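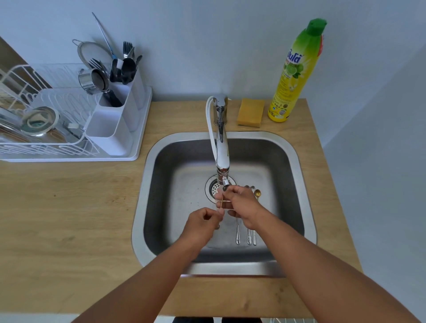

## Sentenced in one court, appeal in another - where does he serve it?

My cousin got 12 months at Fernora for handling stolen copper, plus a fine of 2,487. His appeal goes to Cesen in December. Does he stay put until then, or do they move him?

**bang_resident**

He stays put. An appeal doesn't shift anyone by itself. His solicitor can ask for bail pending the hearing - ask being the word.

**Caren67**

Mine got moved twice. Bring sandwiches.

**oldclerk**

Check the fine as well. Ours was 1,948 and they let us pay 700 first, once we'd filled in the form three times.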